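A Morning Among the Rules at Zondisau

6 January 2022

I went to the Zondisau open day back in November expecting robots. What I got first was a binder. It was handed over at the front desk along with a visitor badge and a pair of safety glasses that fit no human head, and we were asked to read the first 12 pages before going any further. I read five, looked at the diagrams in the rest, and signed.

The binder is the point of the place, as they tell you often. Zondisau tests working practices for robot arms that pick things up near people, and writes down what it learns for firms that would like to do the same without losing a finger or a contract. Kitchen things are the standard set for the tabletop work.

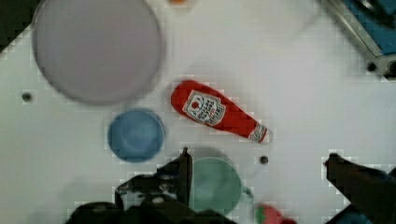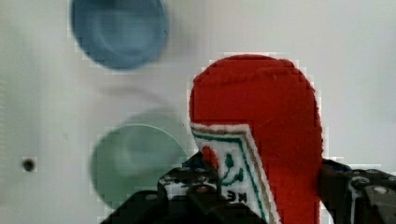

Tabletop grasping, with the kitchen set.

The house rules for this kind of work are less exciting than the arms, and I found them more interesting, which probably says something about my age. The first is that the table gets reset from a written layout, and the person who resets it is never the person who grades the run. I asked if that was really necessary for a mug. I was told that it was especially necessary for a mug. People are generous to their own mugs.

The second rule is that a grasp isn't a pass until the object has been lifted, held for 5 seconds and put down again under control. Dropping it from a small height counts as a fail. So does setting it down beautifully on top of something else. There is a column on the score sheet for "other", and I was allowed to look at a page of it. It was the best reading of the day.

Then there's the tape. A yellow line runs around each station, and you don't cross it while the lamp on the post is lit, even if you only want to point at something. One of our group pointed at something. The session stopped, the arm was parked, the event went into the log, and we all stood there for nearly 30 minutes while the restart checklist was done from the top. I had assumed the checklist was for show. It has a line for checking that the emergency stop works, and they pushed it, and then they had to start the checklist over, as the checklist requires.

After coffee (good) and a pastry (less so) we had the supplier room. Bouchard had a stand about gripping force limits, with a padded thing you could put your hand in, and a form to sign before you put your hand in it. Lomeck was giving out a wall chart on labeling cables at both ends – a topic I'd have called self-explanatory until I heard 2 adults disagree about it through an entire lunch. Eltent had the longest line, mostly on account of free tote bags.

The closing talk was on changing a rule once you've written it. Their method is that anyone can propose a change, but the old wording stays in the binder, crossed out, with the reason next to it. That explains the size of the binder. Some of the crossed-out ones are wonderful. There used to be a rule against whistling near the stations, and the reason given for removing it is "could not establish why we had this."

A few practical notes if you're going to the next one. Parking is behind the building and fills up early. Wear closed shoes, or you'll be watching from the hallway. Bags go in the lockers, and the lockers take coins. The glasses come in one size. You have to give the binder back at the end, and they do check the page count.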